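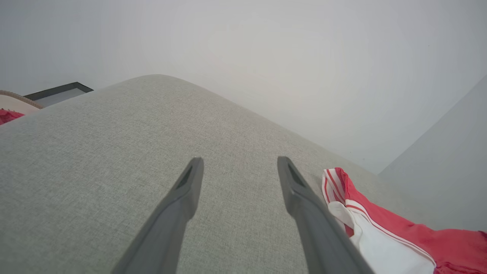

Wodis Bravov 4 Dinghy Top Cover

We've been sewing boat covers at Wodis since before most of our current junior squad could swim, and the Bravov 4 is the one we get stopped about in the boat park. It's the fourth version of the pattern, and the first where we've changed the shape of the whole back end. Water used to pool just behind the mainsheet block (if you've ever tipped a bucket's worth down your own leg at rigging time, you'll know the spot!) so there's now a raised centre seam that sheds it off both sides.

Fabric
Breathable 300 gsm polyester-cotton on the standard cover. It's heavier than a travelling cover needs to be, but for a boat that lives outdoors beside salt water all summer we love it. The hem is doubled over and carries 50 mm webbing at every strap point. Colour is light grey only for now. Navy may come back in March if the mill has it.

Fit
Cut for singlehanders with the mast out and the boom stowed on deck. There's a mast-up version too, with a zipped collar that does up from the cockpit side, so you're not leaning over the bow on tippy-toes. Jadwiga Żak drew both patterns and has put them on and off more hulls than the rest of us combined.

What comes with it
Cover, four under-hull straps with plastic buckles, a length of shock cord for the transom and a stuff bag. The bag is generously sized, so you can get the cover back into it with cold hands.

Shim rudder pocket
An add-on we're really fond of. Padded, sits flat along the port side and takes a rudder with the tiller still attached. Aileen Talavera at Rornness asked for one after a long road trip to a regatta, and now half her fleet has them.

Looking after it
Hose off the salt, dry it over a fence or the boom, and go easy on the detergent. Please don't machine wash. Reproof once a season.

Weight in bag: roughly 4 kg
Made to order, usually ready in a fortnight
Spare straps and buckles sold separately
Custom sail numbers: add a note at checkout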